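Drultgate picking cell — faults FAQ
Mostly about fault 1763, the one everyone's been asking about.
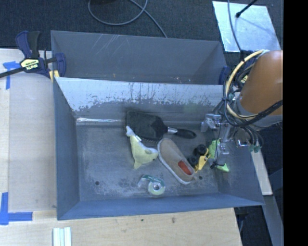

What is 1763?
Gripper lost its grip signal mid-lift. Arm stops dead, stays where it is. Item may still be in the fingers.

Can I just reset it?
No. Press the stop button first, then look. We had 2 cases in November where someone reset with a hand in the bin. One bruised knuckle, could of been a lot worse.

Why does it keep dropping things?
Soft toys and shoes are worst. Kragh think it's the finger sensor lead, pulled tight when the arm turns. New lead on order.

Arm hit the bin wall. Now what?
Stop. Check the clamps haven't shifted, check bins against the blue tape. Then re-run the Ciromer position check.

What's 2066 then?
Different fault — bin not where the arm expects it. Dont nudge the bin back with the power on.

Is it safe to run overnight?
Not until the lead is swapped. Last run managed up to 760 picks before stopping.

Where do I log it?
Irer, under Cell faults. Put the code and the time.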